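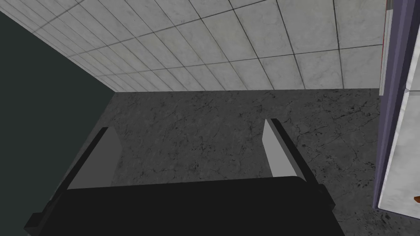
News from the simulation corner

Those of you who stopped by our desks in May will remember that the planner had a bad habit. It would work out a perfectly good path for the arm, start along it, and then throw the whole thing away the moment the wrist camera reported anything new. Emmett Greenberg called it "the nervous driver," and the name stuck, mostly because it was fair.

I'm very happy to tell you that the nervous driver has calmed down. Over the summer and into the fall, Emmett and I rewrote the part of Wojcik (our planning layer, for newer readers) that decides when a plan is stale. It used to compare the latest view with the last one and panic at any difference. Now it asks a narrower question: does anything new fall inside the space the gripper is going to sweep through in the next 400 milliseconds? If the answer is no, the arm carries on and the map gets updated quietly in the background.

Most of the testing was done in rendered rooms, and we've been getting fussier about what those rooms are made of. Our old ones had plain floors in one flat color, and everything we tried on them went beautifully. Then we switched to stone floors with veins and speckles, and marble tile with grout lines running off at an angle, and the depth estimates went to pieces. The perception code was reading some of the darker veins as edges of objects, and the planner was politely steering around them! It took us the better part of seven weeks to sort that out, and I won't pretend all of them were cheerful.

The fix, for those who like the details, was to stop trusting any edge seen from a single viewpoint. The wrist moves a little, the edge has to hold up from the second position too, and only then does it go into the map as something with height. It costs us 55 milliseconds per update, which Emmett would like back and which I have made my peace with.

We ran the new version through 1,000 randomized rooms on the Starmont cluster, and the replanning storms are gone from the logs. Shiny surfaces still give us trouble, and so do very dark walls, where a black gripper can be hard to pick out from what's behind it – the self-masking code is next on my list.

If your group has a room model you'd like us to try, please send it along to either of us, the uglier the flooring the better. The folks at Bordale have already promised us a kitchen.

– Mortimer Benavides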